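Tellora Drinks Table

A picture collection about glasses, jugs, cups and what goes in them

Welcome! If you like drinks laid out on a table as much as I do, you're in the right place. Tellora is a small collection of pictures of cold drinks, tea, citrus slices and the glassware that goes with them, with notes on each setting. It began as a folder for choosing serving glasses and grew a good deal bigger than planned, mostly owing to my weakness for orange juice in nice stemware.

This card covers what is in the collection, how the notes are written, the names we use for the glassware and a few known gaps. Please read the part on naming before you search, as it will save you a lot of head-scratching over what counts as a jug.

What's in it

The collection is split into 12 sets. Each set is one table on one occasion, with pictures from different positions, and each has its own page of notes. The current sets are all cold drinks and tea. Coffee is coming, I promise, but the cups need a naming list of their own and I haven't finished arguing with myself over it.

The set shown on this card is called Skisholm. It's my favourite by a long way – a pale wooden table, a plain blue-grey wall and then that wonderful loud orange. Colour does so much of the work with juice. Put it in a clear bowl on a stem and it looks like an occasion, even at breakfast. 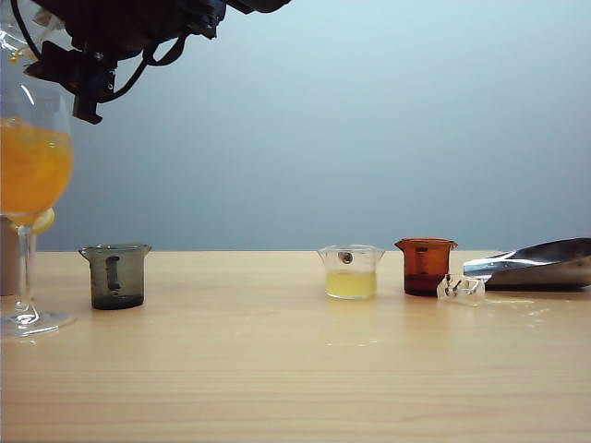 Stemmed glasses have the longest notes of anything in Tellora, and I make no apology for that. The shape of the bowl changes how a drink looks at the same level, so we record the shape first (tulip, round, straight) and the fill level second. Fill levels are in plain words: low, half, above half, full. An earlier version used percentages and they were a pain to agree on, particularly with a curved bowl where half the height is nowhere near half the drink.

How the notes are laid out

Every set has a plain text file with one entry per vessel. An entry has these fields:

vessel – the short name from the naming list
material – glass, paper, china, unknown
contents – what the drink looks like, by colour first
level – low, half, above half, full, can't tell
garnish – slice, wedge, leaf, none, can't tell
remarks – anything else, as chatty as you like

Contents go by colour first for a good reason. A pale yellow drink might be lemonade, or cordial, or something else entirely, and a picture can't taste it for you. Write "pale yellow" and put your best guess in the remarks. The same goes for tea, which can look very like a few other dark drinks once it's in a cup.

"Can't tell" is a perfectly good answer and I'd love to see more of it. If only a bit of rim is showing, the level is "can't tell", and that's fine. There's a search option for skipping those entries.

The naming list

This caused more discussion than the rest of the project put together, so here are the rules as they stand:

1. A jug has a handle and is meant for pouring. "Pitcher" is kept as a second name, so either word will find it.

2. A cup made of paper is always "paper cup", never plain "cup". The two behave so differently on a table that lumping them together made the searches useless.

3. A small clear cup without a stem goes down as "glass cup". If you can't see whether it has a handle, leave that out.

4. A measuring cup keeps its own name whatever it's being used for. Lots of people serve from them at home (me included, they pour beautifully) and it's handy to be able to pick them out. Use the name when the vessel is clearly of that sort, and "clear vessel" when you're in doubt.
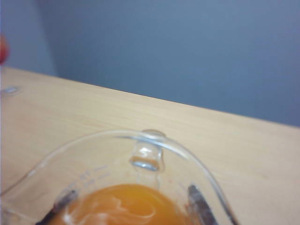 Garnishes

I adore this section. A slice of lemon on a rim is such a small bit of effort and it cheers up the plainest cup. We note where the garnish sits – on the rim, in the drink, beside the vessel or behind it – and its colour. Call it "citrus" unless you're happy that it's lemon, lime or orange. Pale yellow slices seen through a glass of orange juice can fool anyone.

If a slice is on a rim, enter it under the vessel it sits on. If it's lying loose on the table, it gets an entry of its own with "none" under vessel. Slices that peek out from behind something go in the remarks of the nearest vessel, as giving them a full entry led to lots of double counting.
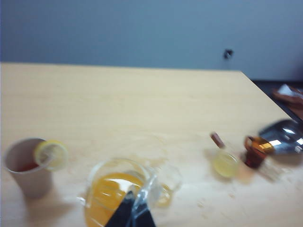

Mixed tables like Skisholm are the ones I'd point new readers to first. Tea in paper next to juice in glass is a lovely contrast, and it's a good test of the naming rules too, with the warm, dark colour of one and the brightness of the other. Clear vessels on pale wood are also quite tricky to describe well, so if your notes can cope with those they can cope with most of the collection.

Known gaps

Hardly any china so far. Only 4 sets have any at all.
No ice in the current sets. I'd like to put that right by September.
Glass handles get missed in the notes when they're faint against the table. Corrections very welcome!
The Wulix set still uses the old percentages for fill levels.

Adding a set

Yes please! A new set should have at least 6 pictures of the same table, and no more than 30. Use your own glassware, chipped bits and all, and keep the table as you'd really use it. Copy the blank notes file, fill in one entry per vessel and send the whole folder together.

Maintained by Siddiqui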